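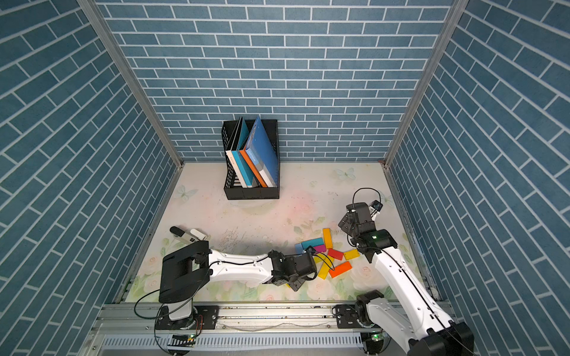
I have been trying for most of this year to own fewer things that need sorting. Papers are the worst of it, and after papers it's the small stuff, the sort that spreads over a floor or a table and then stays there. The mesh file holder at the back, with the books leaning over in it and the big blue folder on the right, is the kind I have ended up using for nearly everything. The wooden blocks are the other half of the problem, because they don't file. I'll deal with the papers first.

I used to keep letters and manuals in a concertina file with thirteen pockets. It was a present from my aunt and it was well made, but I never once put a thing in the right pocket. I would open it, look at the labels, fail to decide whether the boiler paperwork was House or Bills, and leave it on top of the fridge. By February the pile on the fridge was tall enough to stop the cupboard above from opening, so I took the lot down and weighed it on the kitchen scales, in two goes. It came to 1362 grams. Most of that was takeaway menus and a catalogue from Provon for bathroom fittings I had already bought.

The answer in the end was a holder with two sections. Left is books I am using at the moment. Right is one folder and anything flat. When the folder is full I go through it, and that has happened twice so far. There are no labels. If something isn't a book it goes on the right.

I got mine from Brondevero, the shop behind the bus station that also does picture frames. They had a plastic one from Kollár for less, but it tipped over when I put one hardback in it, in the shop, with the assistant watching. The mesh one is heavier and you can see through the sides. The only thing I don't like is that dust collects in the holes. I do it with an old toothbrush.

Books in a holder lean if there aren't enough of them to fill it. I spent longer than I should have trying to stop this. I tried a bookend, which took up half the compartment, and then a folded tea towel, which looked terrible. Now I let them lean. Pei-shan Kan, who lives downstairs and used to work in a library, told me leaning is bad for the spines over time, but these are paperbacks and puzzle books and I am not going to worry about it. The big folder is more of a nuisance as it's taller than everything else and wants to slide, so it goes in last.

Now the blocks. My nephew is five and comes for the afternoon when my brother is on lates. I have a bag of painted wooden blocks that I bought for his visits, and I have since found that I like them more than he does. He builds one tower and then wants to know what there is to eat. I carry on.

What I like doing is laying them flat. Long ones and short ones, on the floor, making shapes or letters. You are limited by what is in the bag, so an E is easy and an S is a matter of opinion. Chi-keung Chu at work says his daughter learned her capitals like this before she could hold a pencil. Mine has only learned that his uncle is slow.

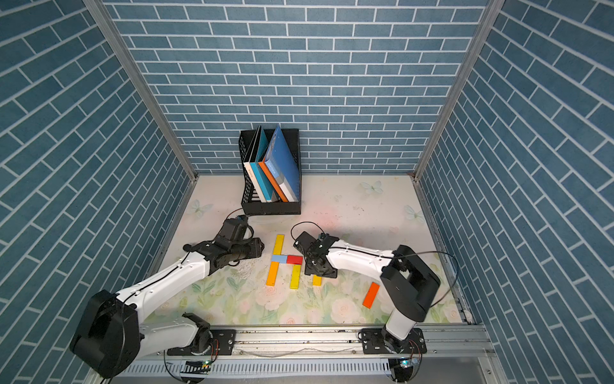

Six blocks in, with a long yellow one at the top.

The trick, if there is one, is to decide on the upright first and put it down before anything else. If you start with the short pieces you end up shuffling the whole letter sideways to make room. I also keep the spare ones well back from where I'm building. Otherwise a knee goes into them.

A patterned floor covering makes it harder than a plain one. I have a wipeable mat with flowers on, bought for a picnic we didn't go on, and the edges of pale blocks get lost among the petals. The strong colours are fine on it. Red and yellow you can see from across the room. Butterflies are no trouble either, they sit on their own with a bit of space round them. The mat does show marks, though. Mine has specks that don't come off with washing-up liquid or with the spray I use on the hob, and I have stopped trying.

Putting away is where it used to go wrong. The blocks came in a cotton drawstring bag and he would put them in one at a time, naming each colour, and that takes as long as you would think. We now use a washing-up bowl. Everything goes in the bowl and the bowl goes under the sofa. It is 65 pieces when they are all there. At the moment it is 9 short, and I would guess those are at my brother's, down the side of the car seat.

I did think about a proper box with a lid. Wai-kit Hung had a nice one going spare when he moved, with dividers inside, and I got as far as arranging to collect it. Then I remembered the concertina file and told him to give it to someone else. If I have to decide where a thing goes, it won't go anywhere.

Prices, as someone asked under the last post. The holder was less than a takeaway for two. The blocks were second-hand from the school fair and came with a puzzle I haven't opened. The bowl I already had, so I now do the washing-up in the sink with the plug in, and that works fine.

Next job is the drawer with the chargers in it. I have emptied it onto the bed and found four leads that don't fit anything I own. If anybody recognises a flat grey plug with three round pins and a notch on one side, please leave a comment.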